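Brustden Community Halls: Summer Cooling and Electrical Load
Progress report to the Waltbridge Fund, second period

Work this period covered metering at the Graltstead and Sandoval halls. Sub-meters were fitted in March and have logged 2,958 hours of usable data.
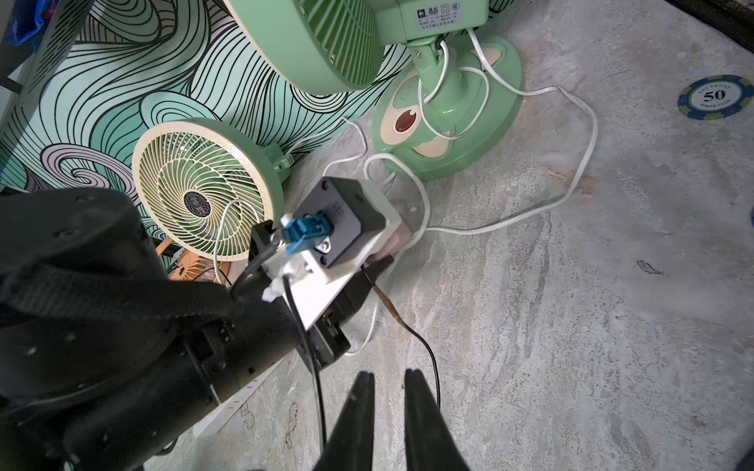

Metering at Graltstead shows the kitchen circuit carries most of the afternoon peak. Portable loads are harder to separate. Anything run from a power strip on the floor, like the white one with the blue plug, appears in the log only as part of its circuit total. We have adjusted the method to suit.

Sandoval has 2 circuits still to be labelled.

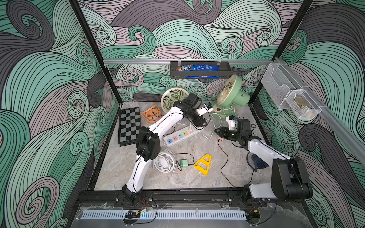

Labelling will be finished before the next reading, and the switchboard drawings will be updated at the same time.

Spending to date is $1,770, mostly on meters and the electrician's call-out. The colour-coded load charts are in draft. 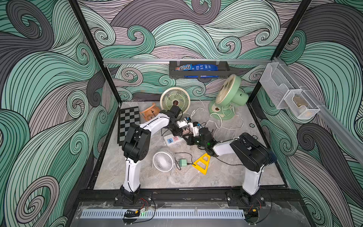 Small white fan, portable load category.

Ceiling insulation at Graltstead is behind schedule — the supplier has moved delivery twice.

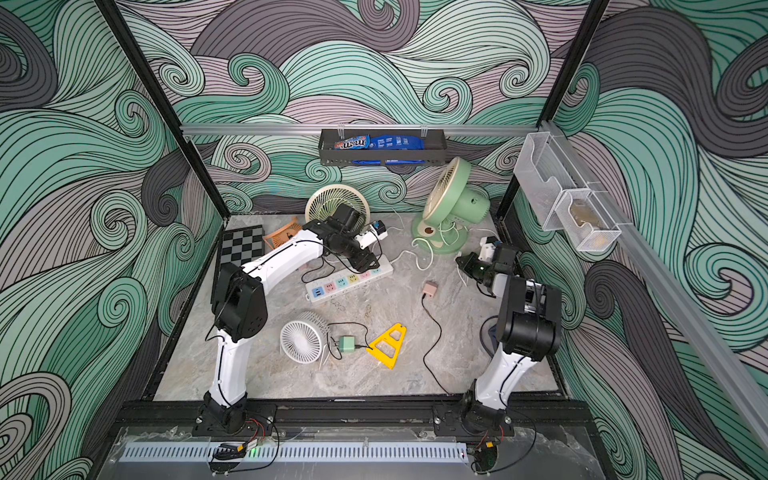

Next period

Complete the remaining 3 hall surveys. Issue load charts to hall managers. Confirm a new insulation delivery date.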